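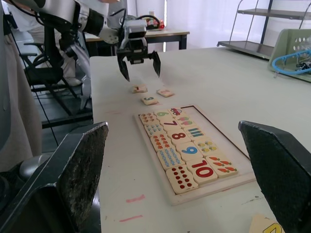
Staff Portal Access Checklist – Plarkeck Stores
Store 1287, Gurnberg
Checked by: Awuor Minja
Month: May

Go through each line at the back office terminal. Mark OK, Fix or N/A and add a comment if needed.

1. Sign-in page opens from the saved bookmark, address starts with https. OK
Comment: Old bookmark deleted. It went to the page we used before Irex.

2. No usernames or passwords written near the terminal. Fix
Comment: Sticky note on the side of the monitor. Removed, and the password was changed the same morning.

3. Screen locks after 3 minutes. Fix
Comment: Set to never. Changed it, but it needs an admin to keep it that way. Ticket 1857 with Lehtinen.
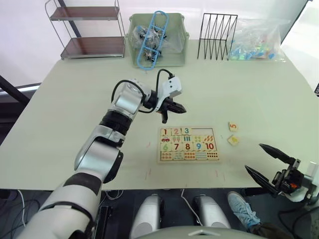 4. Accounts closed for people who have left. Fix
Comment: Two still open, one a seasonal cashier. Sent to payroll.

5. Pay stubs and tax forms not left in the printer tray. OK

6. Password reset works with employee number and phone code. OK
Comment: Code was slow to arrive. Worked on the second try.

7. Schedule page shows only the person's own shifts. OK
Comment: Department leads see their full team – this is correct.

8. Browser does not save passwords. OK

9. Help desk extension posted by the time clock. Fix
Comment: Sheet had the old extension. New one is 3351.

10. Terminal signed out at close. N/A
Comment: Checked at 2 p.m. Closing lead to look at this tonight and initial the sheet.

Items marked Fix are checked again at the next visit. Keep a copy in the office binder.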